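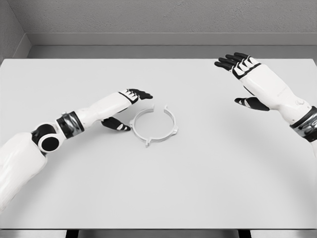 4. Ring Parts in the Repair Records

4.1 Why rings were treated separately

The repair records from Trurnano and Parnari list many kinds of small parts, and most of them could be matched to a catalog entry without much trouble. Bolts were written down by thread and length. Bearings carried a number on the face, and the clerks copied it. Rings were harder. A ring taken out of a pump or a fan housing usually had no mark on it, and the word "ring" was used in both workshops for several parts that do different jobs. We decided early in the coding work to pull all ring entries into a separate file and read them again from the start.

The combined file holds 2567 entries. It covers the full period for which both workshops kept the same style of job card. Older cards from Parnari exist, but they record the customer and the price and leave out the parts, so they were not used. The Trurnano cards are more complete. They have a line for the part removed, a line for the part fitted, and a space at the bottom for remarks, which was often left blank.

4.2 Terms used in the workshops

The main split in our coding is between closed rings and open rings. A closed ring is a full circle. An open ring has a gap, and in most cases it must be spread or squeezed to get it over a shaft or into a groove. Figure 2 gives the general form of the second type, a thin, open ring lying on a flat surface. The workers we interviewed did not use the terms closed and open. In Trurnano the common words were "washer" and "snap." In Parnari the older workers said "collar" for both types and added a second word if the person they were speaking to looked unsure.

Figure 2. Computer-rendered view of a thin, open ring-shaped part near the center of a flat, pale tabletop.

This difference in wording caused more coding errors than anything else in the study. A card that says "collar replaced" may refer to a spacer, a retaining ring, or a split bushing. Where the job card named the machine, we could often work out which was meant. A Voicu water pump of the type common in Trurnano has a groove near the end of the shaft, and a "collar" on a card for that pump is nearly always the retaining ring. Where the card did not name the machine, we coded the entry as unclear and left it out of the comparison in Section 5.

Spelling also varied. The Parnari clerks shortened words to fit the line, and the same short form could stand for different words depending on who wrote it. We sorted the cards by handwriting before coding them. It was slow work, but it settled a large share of the doubtful entries. One clerk used a small circle drawn in pencil in place of the word. In the first pass we had read these marks as zeros and had taken the lines to mean that no part was used.

4.3 Storage and reuse

Neither workshop bought rings one at a time. They came in mixed packets from Zivberg, which supplied both towns, or they were saved from machines that were past repair. Saved rings went into tins. The tins in Trurnano were sorted by shaft size, with the size scratched into the lid. In Parnari they were sorted by the machine they came from, and a worker looking for a ring to fit a different machine had to know which machines shared a shaft.

Both systems worked for the people who had set them up. They worked less well for new staff. Aurelia Dinu, who ran the front counter in Parnari and later trained the apprentices, described the problem in our second interview with her:

"You would send someone to the back for a ring and they would bring the whole tin. Then they would bring another tin. I did not mind it, but the customer was standing there. After a while I started writing on the card which tin it came out of, and some of the others did the same."

Her tin notes are a useful source. They begin partway through the Parnari series and appear on 76 cards, mostly in the remarks space. With their help we could trace where a saved ring had come from and what it was fitted to later. The notes show that reuse across machine types was more common than the workers remembered. In the interviews, most of them told us that a ring from a fan would not go into a pump. The cards record it happening many times, usually in spring, when pumps came in for repair ahead of the growing season and the packets from Zivberg had run low.

We do not take this as a sign that the interviews are unreliable. The question we asked was a general one, and the workers gave a general answer. When we showed the cards to two of them, they recognized the jobs at once and explained the circumstances in detail. One remembered filing the ends of a fan ring so that it would sit in the pump groove. The other said that a borrowed ring was always meant to be temporary, and that the customer was told to come back when the new stock arrived. Few of the cards show a return visit. Some customers may have gone elsewhere, and some may have kept the ring because it held.

4.4 Damage at removal

The Trurnano cards sometimes give the state of the part removed. The usual entries are "worn," "bent," "broken," and "lost." For closed rings, "worn" is by far the most common. For open rings the entries are more mixed, and "bent" appears often. At first we took this to mean that open rings failed by bending while the machine was in use. The workers disagreed. In their view most of the bending took place at the bench, when the ring was spread too far on the way off the shaft. A ring removed in this way was replaced as a matter of course, even if it had been sound when the machine came in.

This matters for how the records are read. A replaced ring does not always mean a failed ring, and a count of replacements will make open rings look less durable than they were. To check the point, we separated the jobs in which the ring was the reason for the visit from the jobs in which it was removed to get at something else. The second group is larger. Up to 55 percent of the open rings in the Trurnano file were replaced during work on a seal or bearing behind them. The figure is an upper limit and depends on how the unclear cards are treated. It was not possible to make the same split for Parnari, where the reason for the visit was seldom written down.

The tools in use may explain part of the difference between the towns. Trurnano had one pair of ring pliers, kept in the owner's drawer, and on busy days the ring was taken off with two screwdrivers. Parnari had several pairs. The Parnari cards do not give the state of the part, but the number of new open rings fitted there is lower for the same kinds of jobs. The workers in Parnari did not see anything special in this. They said that pliers were cheap and that they had always had them.

4.5 Prices and what was charged

Rings were rarely charged as a separate item. In Trurnano the cost was folded into labor. In Parnari a new ring was charged and a saved ring was free, and this gave the clerks a reason to write down which kind had been used. The result is that Parnari has the better record of reuse even though its cards are less complete in every other respect. Readers who work with similar material should check how small parts were billed before deciding which set of records to trust. We looked at this late in the project and had to recode part of the file.

The price list from Zivberg was reissued each April and pinned up by the counter in both shops. Only a few of these lists were kept. Those that remain show the packets sold by weight, with no breakdown by type, so it is not possible to say how many open rings were bought in a given year. The number fitted can be estimated from the cards. The number wasted cannot, and the workers gave very different accounts of it. A ring that sprang off the pliers and rolled under the bench was not recorded anywhere.

4.6 Limits of the material

The cards were written to run a business, and they are silent on many things we would like to know. They do not record the skill of the worker, the time spent, or whether the customer waited. Remarks tend to be fuller on quiet days. Jobs done for family or neighbors may not have been written up at all, and both workshops did a good deal of this kind of work. The machines also changed over the period. Later Voicu pumps used a molded cap where the older ones had a groove and a ring, and as these pumps came into use the open ring gradually drops out of the Trurnano cards. The same change is visible in Parnari but comes later, as many of the older pumps from Trurnano were sold on to farms there.

For the comparison that follows, we use only entries in which the machine is named and the part fitted can be assigned to one of the two types. Entries marked unclear are kept in the file and listed in the appendix by workshop and card number.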